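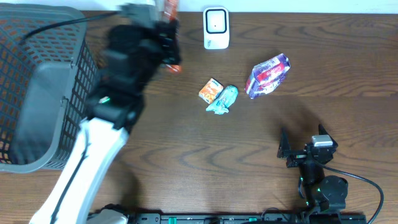
Do the arms on small-pack picking mean fewer people on the bench?

Mostly it means different work on the bench. Somebody still tips out, flattens, untangles and clears the misses, and whether the headcount drops is down to the firm.

Returns and small packs, automation on the bench
Forum: Warehouse and Packing > Shop Floor Talk

benchmonkey
Asking because we go over fully after Easter. Zastlow site, small packs, all the odds and ends that won't run on the belt. Bars, tissues, wipes, that sort of size. Two arms per table on a rail, they call the setup Pillari. There's 9 of us on that bench now. Managers say no job losses. Managers always say that. Anyone already working with them? What changes day to day, not the brochure stuff

tapegun_liz
We've had ours since March. Day to day: less reaching, more watching. My shoulder is better, my head is worse. You stand there waiting for it to do something daft and then it does something daft while you're looking at the other table.

Soft stuff is the problem. Boxes fine, bars mostly fine. Anything crumply it has a think about. Then has another think. We flatten them first now, which is a job that didnt exist before and isn't on anybody's sheet.

old_norm
So you do the work for it then. Brilliant. 30 seconds flattening for a machine when you could have chucked it in the basket yourself in two

tapegun_liz
Not 30 seconds Norm. But yes some days feels like that. Nights are different, they leave it on with one person across several tables and it just plods. Doesn't go for a fag

benchmonkey
That's the bit that worries me, one person on nights. Who's that going to be. And is it the same pay or a "minder" grade

kestrel_77
Cell tech here, different firm, same kind of kit. Bit of balance:

Rates. Our bench did 2560 packs a shift by hand on a good day. Arms don't touch that yet. What they do is keep the same slow pace all the way through, so the last hour isn't a bloodbath.

Layout matters more than anyone tells you. Spread the packs out. If they touch, it'll go for one and drag the other along. Wipes are a pig, the flap on the packet goes everywhere.

Glare. Shiny table plus strip lights = pale patch right where the grippers come down. Ours got moved twice over this.

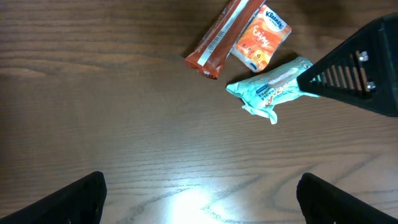
Re: Who gets trained on it?

pmoradi_rep
Parvaneh Moradi, rep for the small packs side at Tuominen. Had this fight already so here's what we got, take what's useful.

Training for everyone on the bench who wanted it, in paid hours. Came to 1165 quid a head and they moaned about it for weeks. Ask for it BEFORE go live. After, they'll say you've already picked it up as you went along.

Written line that stops and jams don't count against a person's rate. This was the big one. First fortnight people were getting pulled up for low numbers when the arm had been sat waiting for a reset.

Grade. We got a new one, small bump. Nights got it first. Days are still arguing.

What we didn't get was any promise on headcount past the end of the year. 4 people have gone since and not been replaced. They left on their own, fair enough, but the posts went with them.

old_norm
"left on their own". Yes. that's how its done

pmoradi_rep
Norm I don't disagree. But I'd still take the agreement over nothing. The site down the road had nothing in writing and the bench lead found out from the rota.

kestrel_77
I'd push back a bit on the headcount thing. We couldn't fill those jobs before the arms came. Agency every week, half of them gone by dinner. Not every empty post is a robot's fault

tapegun_liz
You couldn't fill them because of what you paid Kes

kestrel_77
lol. ok partly

benchmonkey
Useful, ta. Parvaneh can I message you about the wording on the rates bit? Our rep is new.

And does anyone know who decides the order it picks in, us or it? We had a bloke from Zedov in to do the talk and I came out knowing less than when I went in. Something about it learning from us moving the arms about. So do we get anything for that? if my hands are teaching it that's work

pmoradi_rep
Message away. And yes raise that. We asked for teaching time to be logged seperately from bench time. They agreed to log it, not to pay it different. Still useful to have the log.

tapegun_liz
Order: ours takes whatever's nearest the gripper, as far as I can tell. Leave the bigger packs on the side of the arm you want to have them. You get a feel for it. Packs in the middle, both arms come in and you stand there thinking one of you go round 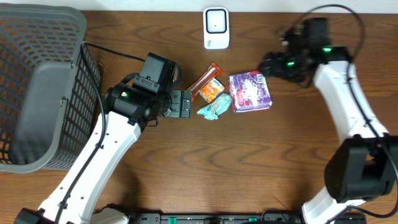
Two arms at one table, packs in the middle, basket on the left

old_norm
They look like two people who've both said "after you"

tapegun_liz
Ha. Yes, that all shift

benchmonkey
Right I'm putting three things in to our rep tonight. Training in paid hours, jams not on our rate, teaching time logged. Anything else while I'm at it?

kestrel_77
Ask who clears a jam and who's allowed to. Get names on the wall. We had people leaning in over the rail with it still live, no one had told them not to. And ask for a stop button on BOTH sides of the table

pmoradi_rep
Seconded on the stop buttons. Also breaks, if it's one minder across several tables who covers them. We forgot that one and had to go back in.

old_norm
ask for a chair

benchmonkey
Chair's going on the list. Will post what they say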